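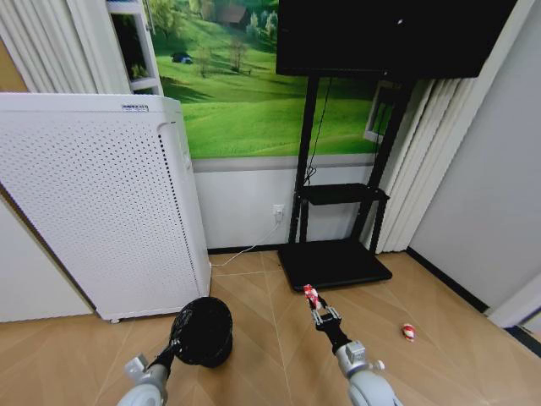 Telma Jara has had asthma since she was a child, and for 17 years she has helped other people live with theirs. She works as a respiratory educator at the Caltlow clinic, where she sees patients one at a time and runs a small evening group in the colder months. The room has a white air purifier on the floor and a mural of green hills on the wall behind it, and people tend to ask about the purifier before they ask about their puffers. "They want to know which one to buy," she says. "I tell them we'll get to that, but first show me how you use your inhaler."

Most people, she says, have never been properly shown. They were handed a prescription and read the leaflet once. Common mistakes are breathing in too fast, forgetting to shake the canister and not holding the breath afterwards. "I ask for 10 seconds if they can manage it. Plenty of them stop at 3."

She does not blame the patients. Appointments are short and there is a lot to get through. Her own sessions are longer, and she spends the first part of each one just watching.

Jara grew up in Meléndez, where her family heated the house with a wood stove. Her mother kept a notebook of bad nights, with the weather written beside each one. Jara still has it. "She worked out that the smoke was the trouble before any doctor said so. We moved my bed to the other end of the house and I slept better that winter."

She asks her patients to keep a similar diary, on paper or on a phone. One man, aged 70, noticed that his cough was worst on the mornings after he cleaned the budgie cage. His daughter does the cage now.

When the talk does turn to purifiers, her advice is short. Check that the unit suits the size of the room, change the filter when it is due, and keep the doors closed while it runs. "It can help with smoke and dust. It won't replace your preventer, and I have had people stop their preventer after buying one. That worries me."

Smoke has come up more often lately. She tells people to have a written action plan on the fridge and to refill prescriptions before they run low. She also asks them to talk with neighbours about who would drive them to hospital if it came to that.

The evening group will start again in December with fewer chairs, and some people will join by phone. Jara would like to add a session for parents at the Pandlow library, though no room has been booked yet.

"Bring your inhaler," she says. "Half of them leave it in the car."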